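How to get rings and dull spots off a marble-look countertop

Posted 21 February 2021 by the Pusovell Home Desk
Print this page | E-mail this page

Quick one today. Got a white top with gray veining, got a cup ring on it, want it gone. Fine. Takes an evening, mostly waiting.

First find out what you have. Real marble, or something made to look like it? Look underneath or at a sink cutout. Real stone, the veins go through. Printed surface, you'll see a thin layer over board. Cold to the touch usually means stone but don't bet on it.

Printed top: dish soap, warm water, soft cloth. Still there? Baking soda and a little water, rub lightly with a finger, rinse. Stop there. No scouring pads, they take the shine off and it does not come back.

Real marble: no vinegar. No lemon. No bathroom cleaner. Acid eats the polish and leaves a dull patch, and half the "stains" people write in about are really that. Run a fingertip over it. Dull or a bit rough = etch. Still shiny but darker = stain. Different jobs.

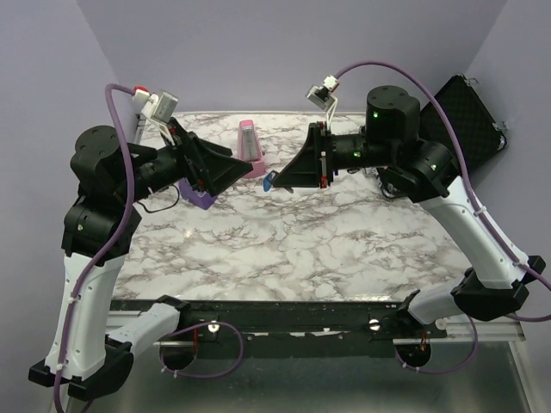
Reader Ngubane writes that the fingertip test fooled her on a honed top, where everything feels a little rough, and that a flashlight held low across the stone showed the etch right away. Good tip - use it if your finish is matte.

For a stain on stone, make a poultice:

1. Clear the counter. Wipe it down, let it dry all the way.
2. Mix baking soda and water to a paste, like peanut butter. For coffee, tea or wine use plain hydrogen peroxide in place of the water, light colored stone only. Test in a corner frist.
3. Spread it over the stain and a little past the edge. Thick.
4. Cover with plastic wrap, tape the sides, poke a few holes.
5. Leave it overnight. A full day is better. Pull the wrap and let the paste dry before you scrape.
6. Plastic scraper, not metal. Rinse, dry.
7. Look at it in daylight. Lighter but not gone? Go again. Did mine 2 times in the Vitport kitchen before the tea ring gave up.

Grease is slower. Same paste, more patience. Still dark after several rounds, get a stone person in.

For a small etch on polished marble: marble polishing powder, damp cloth, small circles, keep it wet, rinse well. Read the label, they differ. Big dull area or a honed finish - leave it to a pro, you'll make a shiny blob in the middle of a matte counter. Ask how I know.

After that, seal it. Drop of water on the stone, wait ten minutes. Dark spot under the drop means it needs sealer. Wipe on, wait what the label says, buff off the extra before it drys. Sealer slows stains down. Does nothing for acid, so still use a board for the lemons. I redo ours every November, easy to remember.

Next week grout, if I get to it.

Related items
Water marks on wood: what to try first
Which cutting board for which job
The Flonent sink: nine months of scrubbing
Getting candle wax off anything
Print this page | E-mail this page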